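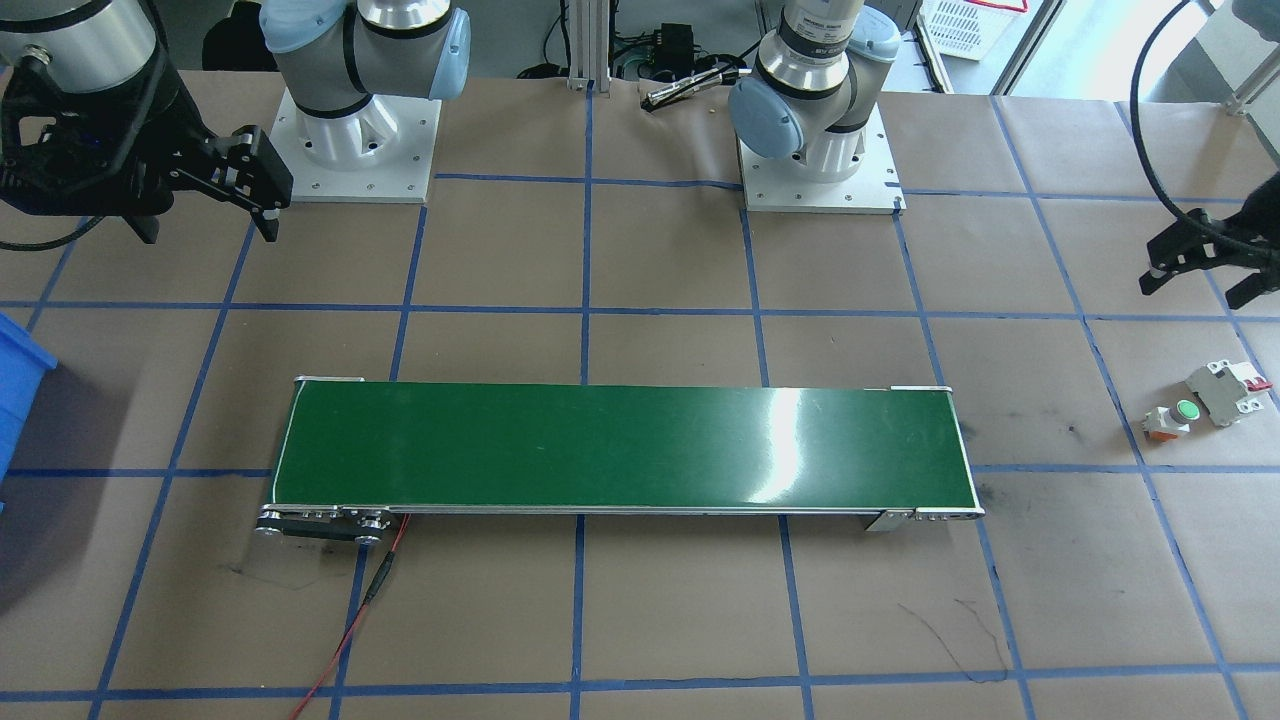

I. Cuautle

30 Mar 2019

Opened the kiln before coffee and I'm so glad I did. Tile 233 is the one! Tusholm ash, washed twice, over the dark Ikthorpe clay, and it came out a soft gray-green with rusty freckles wherever the glaze thinned on the ridges. I carried it to the window and back more times than I'd like to admit.

For whoever picks up the glaze book after me: the ash was sieved dry first, then soaked overnight, water poured off, soaked again. Gloves on for all of it, the water is nasty on the skin. Last month's batch only got one wash and crawled badly on the same clay, so I'm inclined to credit the washing, but I also changed the feldspar. Should have changed one thing at a time. Will redo it properly.

Bisque was to 1000 C as usual. A few tiles from the top shelf still felt a bit thirsty and took the glaze thicker than I wanted, and those are the ones with runs down to the foot. One stuck to the shelf. Chipped it off, shelf needs a new coat of wash on that corner.
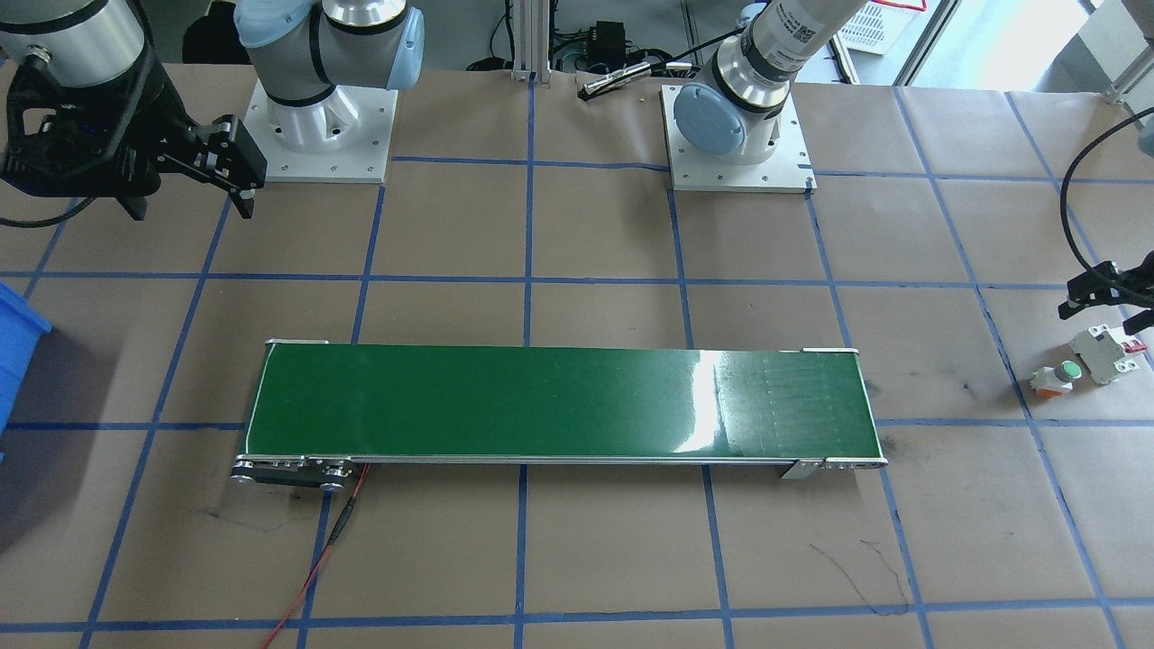
The other surprise was the slip. I'd brushed the white Gronik slip on half of each tile, mostly to see if it would flake, and it held beautifully. Over it the ash glaze goes nearly yellow, like weak tea with lemon (lovely on a bowl, I think, maybe too sweet on a jug). There's a fine crackle on the slipped side only. Need to find out if it stains. Tea in a test cup, leave it, look again in April.

Next firing:
- same recipe, one wash against two, feldspar left alone
- dip time 4 seconds, and one lot at 2 for the thirsty tiles
- a proper vertical tile in the middle shelf to watch the runs
- small bowl, slipped inside only

Ash bucket is down to the last third. Ask at Tusholm whether they're still burning apple, and get the lid back on tight this time.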